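# The Night Coach Is Cheap Until You Add It Up 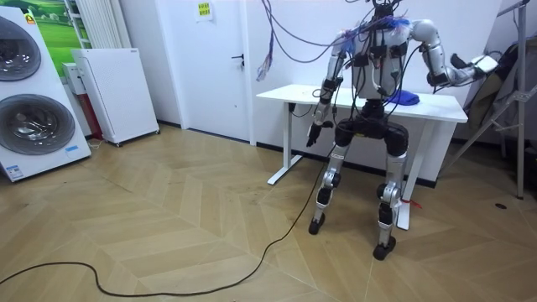
Every spring a reader writes in to ask whether the Workneh overnight coach is as good a deal as the posters claim, and every spring I say I'll look into it. This March I did. The posters say "from 6 dollars." I have now bought four tickets on that route, two for myself and two for friends who should have known better, and I have yet to see the 6-dollar seat on the booking page at any hour of the day. The company says it exists. A small number of seats are sold at that price on each departure, and when I asked how small, I was sent a link to the page with the poster on it. What you will find, if you book a couple of weeks ahead, is a fare several times higher with a seat fee, a bag fee and something called a "journey care" charge laid over the top. You come away feeling strapped and clipped from every side, like that silver robot with its black modules buckled across its chest and bundles of wire zip-tied down the front. By the time I had unchecked everything that could be unchecked, the session had timed out and the fare had gone up.

So, to the ride itself. There are two coach companies on the corridor now, Workneh and Clultance, and they leave within a few minutes of each other from the same curb behind the old produce market. Clultance is the newer one. Its coaches are cleaner and its website is worse. Workneh has been running longer and has the better stop at the far end, close enough to the train station that you can walk it with a suitcase. Clultance lets you off by a furniture outlet on the ring road, and at five in the morning the first city bus is still most of an hour away. Put the price of a cab on top of the Clultance fare before you decide it's the bargain.

Both companies advertise "executive" seating. I have learned to read this word with care. On Workneh it means two seats on one side of the aisle and one on the other, which I will grant is a real improvement, and if you're traveling alone the single seat is worth paying for. On Clultance it meant, on my trip, the usual two and two with a different color of headrest cover. I asked the driver which rows were the executive ones. He said all of them. The leg rest on my seat went up and stayed up, and I got off the coach sideways.

Solomiia Zhuravel, who makes this trip every month to see her mother, prefers Clultance anyway. Her case is that the heating works. I can't argue with that. On my Workneh return the vents blew cold until the rest stop, then hot enough to soften the chocolate in my bag, and there was no setting in between. Bring layers, whichever one you take, and don't pack the sweater in the hold.

The rest stop deserves its own paragraph because it is where the schedule goes to die. The timetable gives it 20 minutes. The line for the restroom takes most of that by itself when two coaches arrive together, and they always arrive together. On one of my trips we sat for close to an hour with the engine off and no announcement, and when we pulled out the driver told us we were on time. We got in late. When I wrote to Workneh about it, the reply thanked me for choosing to travel by coach and gave me a code for a discount on my next booking. The code didn't apply to promotional fares. All the fares on the page were promotional.

## What about the shuttle?

A few of you asked about Biseo, the minivan outfit that picks up at your door. Jacinto Tlapale took it for us and sent back notes, which I've trimmed for language.

The good part is that the pickup does happen at your door. The less good part is that it also happens at everyone else's door, and if you live near the driver's garage you will see a great deal of the city before you see the highway. Jacinto was the first of 6 passengers collected and spent longer going around town than he would have spent getting himself to the coach stop on foot. He had been told to be ready at nine in the evening. The van came at 9:40. The driver had called ahead, but from a number that didn't match the one on the ticket, so Jacinto let it ring.

Once on the road it was quick. They skipped the big rest stop for a gas station with a clean restroom and decent soup, and he was home before the coach would have reached the ring road. He says he'd do it again with a heavy bag and wouldn't do it again without one. Biseo charges the same flat fare all week, with no seat fees, and I like that more than anything I read on the other two sites. But it's cash to the driver, there's no receipt unless you insist, and when I asked about refunds for a missed pickup I was told it had never come up. I find that hard to believe.

## The pass

Now to the thing that's been filling my inbox, the Bravell pass. For those who haven't seen the ads, Bravell is a booking site that sells seats on Workneh and Clultance. For 100 dollars up front you get a card that takes a cut off every coach ticket for a year, plus points. The ads say frequent riders "could save up to 500 dollars."

Could, and up to. I sat down with Solomiia's booking history, since she is exactly the kind of rider they have in mind, and worked through it with her. The discount is taken off the base fare. It isn't taken off the seat fee, the bag fee or the journey care charge, and on a cheap ticket those make up a good share of what you pay. It's also blocked on the nights before holidays, when fares are high enough for a discount to matter. At one round trip a month she would get her 100 dollars back and a bit more, enough for a few bowls of that gas station soup. To reach 500 you would have to more or less live on the coach.

Then there are the points. They expire after 3 months without a booking, and the clock runs from the day you book, so a ticket bought well ahead can leave you with nothing by the time you've come home. I'm told by the Bravell help desk that this is to "keep rewards fresh." They also renew the pass automatically. The switch to turn that off is in the account settings under "Preferences," then "Communication," where I would never have looked for it if Esi Lamptey hadn't been charged for a second year and gone hunting. She got her money back after three emails. The first two replies were about how to change her password.

If you travel every week on ordinary nights, do the math with your own tickets and ignore the points. You may come out ahead. If you travel less than once a month, keep the 100 dollars.

## A few practical notes

- Workneh tickets can be bought at the curb from the man in the green vest, in cash, without the journey care charge. He's only there from seven in the evening until the last coach. The seat choice is whatever is left.
- Clultance will not let you board with just a screenshot. You need the live page open, and the signal behind the market is poor. Load it before you get there.
- The front row on either coach has the best view and the worst sleep. The windshield shade doesn't come all the way down.
- Outlets: Workneh has them under the seat, and mine worked one way and not the other. Clultance has USB only, by the window, so the aisle passenger has to ask nicely.
- Folding bikes go in the hold for free on Biseo if you call first. Both coach lines say "subject to space" and I wouldn't count on it.

Thibault Guillot has asked whether the day coach is any better. It's slower because of the traffic, it stops in more towns, and the fares are lower. I haven't tried it this year and won't pretend I have. If you've ridden it lately, write in with the departure time and what you paid at the last screen, with all the fees in. Poster prices I can get for myself.

Next issue, Rosine Leblanc has the new ferry timetable and some questions for whoever wrote it.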